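Household chore robots

Household chore robots are machines meant to do ordinary housework - tidying, laundry, dishes, putting things away in drawers. As of the latest revision none does the full range without help. Floor cleaning is the exception and is usually treated as a seperate category.

Background

Early work used fixed arms bolted to a bench. Later designs put two arms on a torso, often with simple two-fingered grippers. Cheaper than hands, easier to repair. Most groups now train in simulation first, then move to real rooms.

Drawers and doors

Opening a drawer is a standard test. Sounds easy, isn't. The gripper has to find the handle, close on it, and pull along the right line. Pull crooked and the drawer jams. Thin bar handles and slot handles need different grips. The Horberg task set, put together by Gobnait Quinlan, has 300 simulated rooms with mismatched furniture and wall colors, so that a program cannot simply learn one dresser. Each task is run 20 times from different starting positions.

Cormac Sheehan has argued that simulated drawers slide too well. Real ones stick, swell in damp weather, or are over-full. Tautahi, a later task set, adds friction and clutter for this reason.

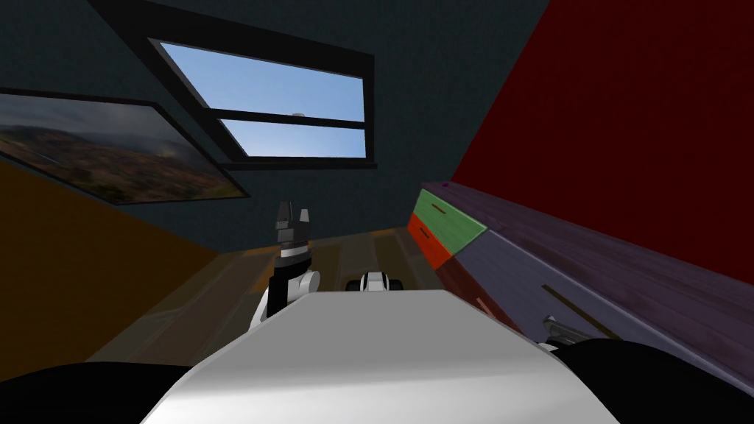 Simulated bedroom-style room with a two-armed robot, right gripper at the front of a purple dresser.

Shop floor

Progress is quicker in shops and warehouses, where shelves and bins are all the same size. Maltell sells a shelf-restocking arm; Gendus a bin sorter. Both still need a person on hand for dropped or crushed items. In one Maltell store trial a shift needed around eight call-outs, mostly soft packaging.

Current limits

Cloth, liquids, anything see-through. Speed also - a five minute job for a person can take a robot much longer. Reports differ on how to score a half-opened drawer, wich makes results hard to compare.

See also

Mobile manipulation
Robot gripper
Domestic automation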